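Walley season 2 - is the granddaughter played by the actress's real granddaughter?

Kenna Tosh
Aug 25, 2021

My mom and I are watching Walley and we can't agree on something. In the second season there is a girl who plays Gleice Lopes's granddaughter in the ferry episodes. My mom says she is her granddaughter in real life, because they have the same chin. I think she is just an actress who looks like her. The end credits go by too fast on my service and then the next episode starts. Does anyone know? I also want to know if she is in Skulside, which I haven't started yet.

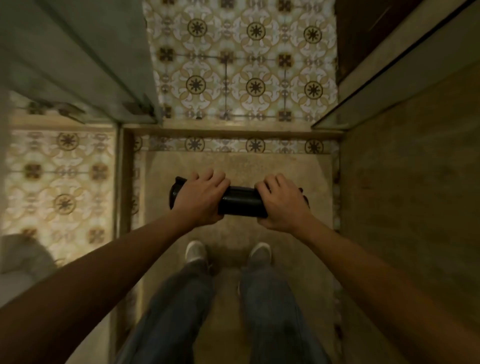 I looked at the cast page but it only lists the main people, and the girl isn't one of them. Please no spoilers past the wedding.

Donnie Farquharson
1,148 posts

They are related, but she is her great-niece. Her grandfather is Gleice's older brother, who did stage work and a few small TV parts. Gleice talked about it in the interview that came with the season 2 discs. She said she didn't know the girl had tried out until the casting was done.

The girl is in Skulside too, in two episodes near the end. It's a small part as a hotel clerk and she has darker hair, so she is easy to miss. The two of them don't share any scenes in that one.

For the credits, go into your playback settings and turn off autoplay. The full guest cast is listed after the music credits. 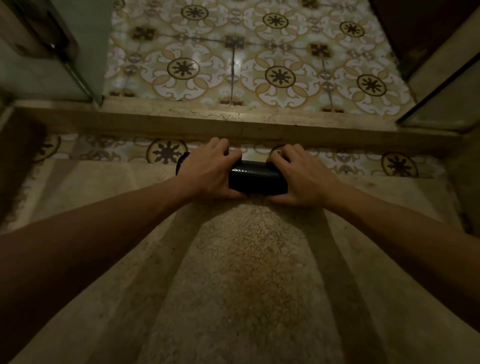
Two hands on a black cylinder, stone step

Archie Rennie
685 posts

Same chin for sure. I always thought it was her daughter. Skulside is better than Walley anyway, start with that.

Kwesi Sulemana

Donnie is right about great-niece. Your mom may be thinking of Galang, the movie Gleice made before Walley. Her real granddaughter has one line in that, at the bus station - she was up to 6 or 7 then and as far as I know she never acted again. People mix the two girls up a lot.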